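The Strip on the Table
Extension leads are bought in a hurry and kept for decades. A look at sockets, plugs and the load between them.

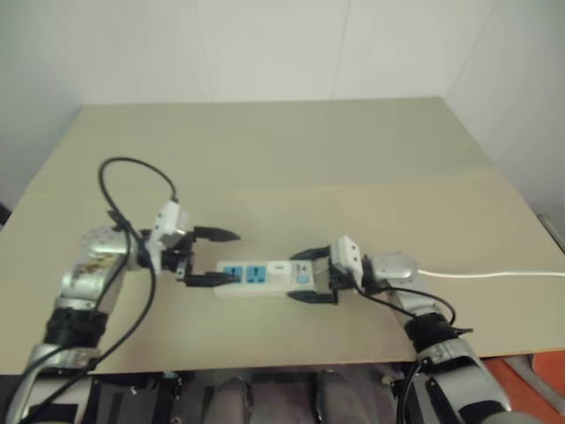

Mirjam Meijer wrote to us after our February piece on fuse boards to say that she had never once read the rating on a power strip before plugging something into it, and that she doubted her neighbours had either. She asked whether it mattered, given that the plugs all fit.

It does matter, and the fit is the reason the question gets overlooked. A socket outlet will accept any plug of the right pattern, whether the thing at the other end is a desk lamp or a fan heater. The limit is set elsewhere: in the flexible cable, in the contacts, and in the metal bars that run the length of the strip and feed each outlet in turn. On a 230 volt supply, a small heater can take more current than every other item in a study put together.

The arithmetic is short. Add the wattages printed on the appliances that will run at the same time, divide by the supply voltage, and compare the answer in amps with the figure marked on the strip. If the strip gives its limit in watts, the division can be skipped. Chargers and lamps barely register. Kettles, irons, heaters and tumble dryers belong in a wall socket.

Colour on a strip is a separate matter. White plastic with blue outlets, as in the unit on our table, is easy to read at a glance, but there is no household rule that blue means one thing and white another. Some makers use a second colour to set apart outlets that are switched together, others use it for decoration. The instructions that came with the strip are the only reliable guide. Where they have been lost, a lamp moved from outlet to outlet with the switch off will show which ones the switch controls.

Plugs deserve more attention than they get. A plug should go in squarely, held by its body, and be pushed until it is fully seated. A plug left slightly out makes contact over a smaller area, and a small area carrying a large current gets warm. Pulling one out by the flex puts the strain on the cord grip and, once that gives, on the conductors. It also drags the strip sideways and loosens whatever else is in it.

Ottar Sjögren spent years on the repair counter at Woltadport before moving to its returns department, and keeps a shelf of failed strips there. The commonest fault in his collection is a slack contact. "The spring has gone soft and the plug wobbles," he told us. "People find the angle at which it works and leave it like that." Browning round the outlet is the second sign, and a fishy or scorched smell the third. Any of them is enough to retire the strip. He does not recommend opening one up, and many are riveted or moulded shut in any case.

Position is the next point. A strip lying flat on a hard, clear surface can lose heat from its sides and can be seen. Under a rug or behind a sofa cushion it can do neither. The flex should be laid out in a loose run - not coiled tightly, and never beneath a chair leg. If the lead is too long for the job, a shorter lead is the answer. Two strips plugged one into the other are not a longer lead, as the first still carries everything drawn by the second.

For a desk that is used daily, a strip fixed along the rear edge works better than one on the floor. Plugs stay upright, dust does not collect in unused outlets, and the switch is within reach. Large adaptors should go at the end furthest from the flex if they would otherwise cover a neighbour.

Sjögren checks his own leads every 3 months, with the power off at the wall. He runs the flex through his fingers looking for nicks and flattened places, tries each plug for play, and wipes the casing with a dry cloth. It takes him 5 minutes.

Meijer has since read the label on hers. It was on the underside, beneath a strip of old parcel tape, and she has moved the heater to the wall.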